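4.2 Where the small tools go

The drawer study began as a side question. Our main survey asked households in Nedholm how they decided what to keep in a kitchen, and the reply we got most often was that they didn't decide. Things went in the drawer. Things stayed in the drawer. When we asked to see the drawer, people who had cheerfully discussed their income and their marriages became shy.

We therefore added a second visit for the households willing to have one. Irén Halász carried out the Nedholm visits and Siham Ait Brahim those in Fernotley, where kitchens are older and the drawers deeper. Each person was asked to empty the main utensil drawer onto a counter and talk through the contents in whatever order they liked. We did not supply categories. An earlier version of the protocol did, and the pilot households spent most of the visit arguing with them, particularly over whether a pastry brush is a tool or a brush.

More than 700 objects were talked through in this way. The full coding scheme is given in the appendix, and readers with strong feelings about melon ballers are directed there first.

The distinction that held up best was between objects with a job and objects with a claim. An object with a job is described by what it does: this one is for eggs, this one is for the bottom of the pot. An object with a claim is described by how it arrived. It was a wedding present, or it came with the apartment, or it belonged to an aunt who would ask after it. Claims outlast jobs by a wide margin. One Fernotley resident kept a potato ricer through 11 moves and could not recall ricing anything.

Tongs turned out to be the awkward case, and we give them more room here than we had planned (Figure 2).
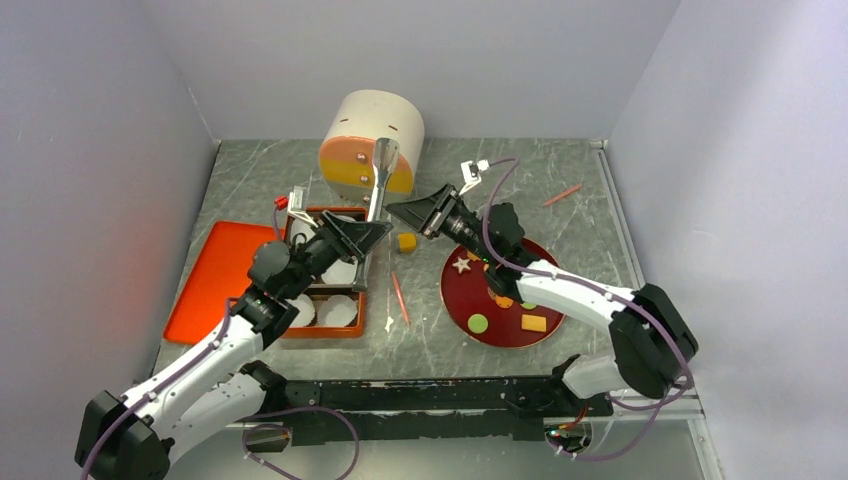 Figure 2. Metal utensil resembling tongs, held in a gripper.

Almost everyone who owned tongs spoke of them as having a job, yet the job changed in the telling. They were for salad, then for turning meat, then for getting the toast out, then for reaching the top shelf. Owners of two pairs were firm that the pairs were not interchangeable, and then used them interchangeably while we were in the room. We coded these cases as "job, disputed." Siham Ait Brahim argued for a separate category called "extra hand," and on rereading the transcripts the other author has stopped resisting.

Tongs also caused most of the trouble with the drawer itself. They spring open. A drawer that closed last night will not close this morning, and the tongs get the blame whether or not a ladle was involved. Several people had moved theirs to a jug on the counter, a change they described in the tone others use for sending a teenager to boarding school. Once in the jug, the tongs were used more and complained about less, although the jug was then described as a mess.

We looked for the same pattern in whisks and found a weaker version of it. Whisks tangle, but their owners blame the other whisk.

Two limits should be noted. First, people tidy before visitors, and we were visitors. Irén Halász's notes record a drawer in Nedholm so orderly that its owner could not find the can opener in it. Second, a drawer emptied for a researcher is a kind of performance – objects that would have been passed over in silence get a speech. We tried to correct for this by asking, at the end, which item had last been in the person's hand. The answer was usually the small knife, which had received no speech at all.

Section 4.3 takes up the second drawer, the one with the batteries.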